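Sorting out the odds-and-ends basket

I do this one every April, when I can no longer find the sticky tape. Tip everything out, wipe the basket round with a damp cloth and let it dry properly before anything goes back in.

Then I use two baskets, one for what's been sorted and one for what hasn't (mine are from Utley market, 2 for a fiver!). Toys stay in the bright one, because small people can spot it from the doorway. Tape, string and scissors get a basket of their own, well away from the toy carrots.
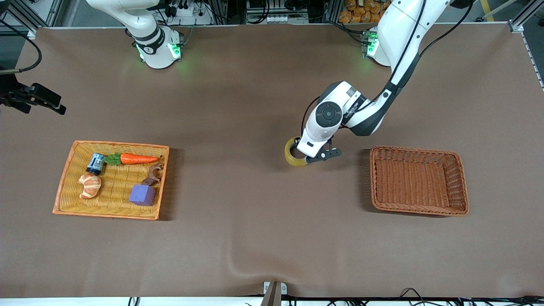 Getting dust out of wicker

An old, dry paintbrush gets right into the weave. Do it outdoors if you can!

© 2025 Plestisside Home Tips | Contact | Back to top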